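Anyone been to the Vunbridge accreditation day? Worth the fee?
Forum > Training and events > Conferences

marlpit_18
Our department has been told to "engage with the certification process" before August, so I'm looking at the one-day thing in Vunbridge. Programme says doors at 9.30, two talks before lunch, workshops after. Has anyone done it? I teach on an engineering course and have never filled in one of these self-assessment forms in my life, so I'd be starting from nothing. The fee is 101 for non-members and my head of school has already made a face.

tolbooth
Went last year. The morning was a bloke reading slides that were already on the website. The afternoon was much better, because you sit at a table with someone who has done panel visits and they go through a real report with you, the bits they liked and the bits that got sent back. I'd pay for that half on its own if they'd let me.

quillwort
Disagree about the morning! I'd never seen the criteria explained by a person before and it made the form a lot less frightening. If you're new to it, marlpit, go to all of it.

tolbooth
Fair enough, I'd already been through one round by then. Still think 45 minutes on the history of the label is a lot before coffee.

marlpit_18
Thanks both. Is there anything on evidence for lab teaching? That's the part I'm dreading. We've got 23 modules and I think 10 of them have any sort of record of what students do in the practicals.

quillwort
There was a workshop on exactly that, run by the Fanesska people. It fills up quickly so book it when you register, don't leave it for the day. They want to see marked work at the pass line, the middle and the top, plus whatever brief the students were given. Ours went back because we'd only sent the good ones (I know, I know).
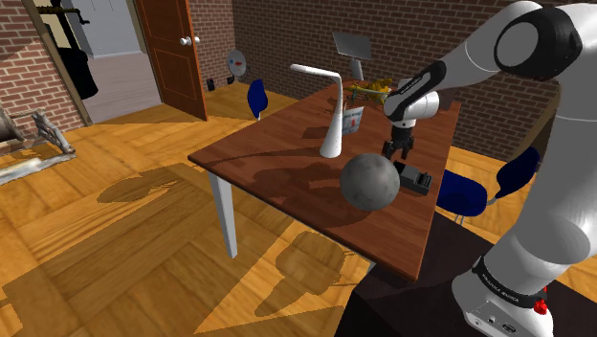

Also take your module specs with you, on paper if you can. The wifi in the hall was hopeless and half our table couldn't open anything.

hodmedod
Going to be the grump here. We did the Barua online course instead, four evenings, much cheaper and you can do it in your slippers. Same criteria, same templates. I can't see what you get from a train journey and a cheese sandwich.

tolbooth
You get to ask a panel member daft questions to their face -- worth the sandwich, I'd say.

hodmedod
You can ask daft questions online too. I asked plenty and got a reply to every one, although the one about part-time students took a fortnight.

marlpit_18
A fortnight would be cutting it fine for us. Does either of them cover Kiltix? We've been told to upload everything through that and I can't even work out how to add a second user.

quillwort
Vunbridge had a help desk for it in the foyer. Queue was long at lunch, so try before the first talk. You need the institution admin to add people, by the way, you can't do it from your own login. Took me 18 emails to find out who ours was.

marlpit_18
Right, that explains my whole morning. I've put in for Vunbridge and the lab workshop. If the head of school says no I'll be back asking hodmedod about the slippers option.

hodmedod
Evening group is the one to pick, the lunchtime one kept overrunning.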